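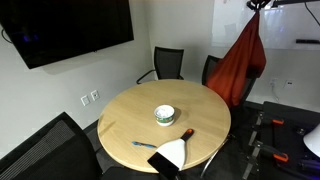

2. Method

The Jorkwood weekly stopped printing in February, and local coverage moved to two online outlets, Jikemis and the Zisstead Ledger. We coded 200 articles from both sites for subject, number of sources and use of public records. Each article was read by two coders working separately. Disagreements were settled by rereading the text against the coding sheet.
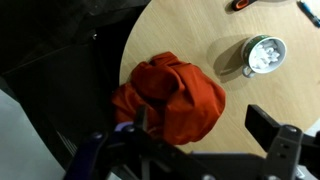
Sourcing was the hardest variable to code. Many council stories in the Ledger rest on a single press release, and the release is not always credited. Coding was done in meetings at a round table, the light wood one with the mug and the orange-red cloth on it, with printed articles sorted by outlet. Wire copy was excluded.

3. Results

In the full sample, 16 articles cited a public record. Most of these concerned the Aigner land sale. Court reporting was absent from Jikemis. The sample is too small to compare individual reporters.

Submitted Thursday, November 28, 2019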